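The case for the slow city book

Stivcombe has been written about twice at length, and the better of the two books is out of print.

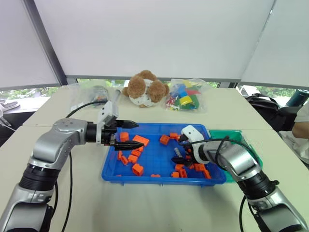
Kaja Bite wrote to me after my last column to say that a city book is only as good as the number of doors its author knocked on, and that she would swap any shelf of planning history for one chapter by somebody who had sat in the magistrates' court every morning for a year. She added that she had given up on the newer Stivcombe book at the chapter on drainage.

I agree with half of that. The drainage chapter is hard going. I would still tell anyone to read it, and I want to set out why, as I think reviewers have become lazy about what they praise in books of this sort.

The two books are easy to tell apart. Adalberto Damasceno's The Lower Town came out of a newspaper column and reads like one. It is short, angry and full of people talking. Every chapter starts in a room: a bar, a ward office, the back of a taxi firm, a kitchen where a woman is filling in a compensation form for the third time. Damasceno had worked in the town for years and he knew which councillor drank with which builder. He names them too. The book sold out its first printing and there was never a second, which is a loss, and copies now go for silly money when they turn up.

Gintarė Žukauskas's Stivcombe: A Town and Its Ground is the other one. It has 336 pages before the notes start. She did not grow up there and says so on the first page. What she did was read the minutes. She read the council minutes, the harbour board minutes, the sewer contracts and the rate books, and the notes list 3,137 separate documents. I have not checked them all, but I did go and look up a handful in the record office in October, and each one said what she says it said.

Most reviews put these two side by side and decided that Damasceno had the heart and Žukauskas had the homework. I think that misreads both of them.

Take the clearance of Grarnis, which both books treat as the central event. Grarnis was the district below the railway, 400 households, mostly rented, pulled down over two winters to make way for a road that was then built somewhere else. Damasceno gives it forty pages and they are superb. He has the families on the pavement with their furniture. He has a rent collector who carried on calling at houses that had no roof. He has the mayor, in his own office, saying something about the tenants that I will not repeat and that the mayor never denied. You finish the section certain that these people were wronged, and certain who wronged them.

Žukauskas gives it eleven pages. There are no families on the pavement. What there is instead is a table of land prices, a letter from the borough engineer, and the date on which a company called Kuusk bought the strip along the old canal. That date falls before the route of the road was changed. She puts the purchase and the change next to each other, gives the references and moves on to the next thing. There is no adjective in the whole passage. I read it on a train and had to go back to the start of the page to be sure I had understood.

Damasceno did not have that. He blamed the mayor, who was a bully and deserved most of what he got, but the mayor turns out in Žukauskas's account to have voted against the new route. The man who moved the amendment is barely in The Lower Town at all. He appears once, buying a round, and comes across as rather good company.

I don't hold this against Damasceno very much. He was writing at the time, the deeds were not open to him, and nobody in the bar was going to bring the matter up. But it is a fair warning about what knocking on doors will get you. People tell you about the person they hated. They are much less likely to tell you about the person who was pleasant and owned the land.

There is a fault on the other side, and I would be a poor advocate if I left it out. Žukauskas has very little idea what anything was like. She can tell you what the average rent in Grarnis was and how it rose, and you come away with no sense of who was paying it. When she does quote a resident it is nearly always from a petition, so everyone in her book talks like a solicitor's clerk. Her chapter on the closure of the Dendico works runs through the order book and the debt and the failed sale with real skill, and I could not tell you after reading it what the hooter sounded like or where the men went at dinner time. Damasceno tells you both in a paragraph.

Sigita Org, reviewing the newer book, called it a history with the people taken out. It was a good line and it got repeated a lot, and I think it did the book harm. The people are there. They are in the rate books, street by street, and in one case she follows a single house through 80 years of tenants, lodgers, arrears and repairs. It takes some patience to read and there is no speech in it. By the end of it I knew more about how a family got poorer in that town than I had learned from any number of kitchen conversations.

My real complaint is with how we talk about city writing in general. The praise goes to voice. A book is said to smell of the place, to have the dirt of the street on it, to be written in the rhythm of the people. Publishers know this, so what they commission is voice, and what we get each year is another batch of books in which a journalist goes home for eighteen months and listens to people in cafes. Some of these are very good. A good many could have been written about any town with a closed factory in it. The closure is sad, the old men are funny, the council is useless, and the reader learns nothing about where the money went.

Finding out where the money went is dull and it is expensive. It takes years in record offices, some of which now open two days a week. Adi Sumampouw made this point at a talk on local reporting that I went to last year, and made it better than I can: a newspaper will pay for a week of interviews long before it will pay for a week of reading, and the people who did wrong in a town are well aware of it. There were a fair number of young reporters in the hall, and most of them were nodding.

So when somebody does the reading, I think the least the rest of us can do is put up with the drainage chapter. It matters, as it happens. The low ground in Grarnis flooded, the flooding was the reason given for the clearance, and Žukauskas shows that the pumps had been paid for and never installed. You can't follow the chapter on the road without it. A reader who gives up at the sewers has missed the crime.

I would like The Lower Town back in print, and I would like it sold alongside the other book, with a decent index, which it has never had. If you can only get hold of one, get the Žukauskas, which the library on Station Road has in two copies. Start at chapter four if you must, and go back for the first three later on. The maps are at the end and you will need them from the beginning.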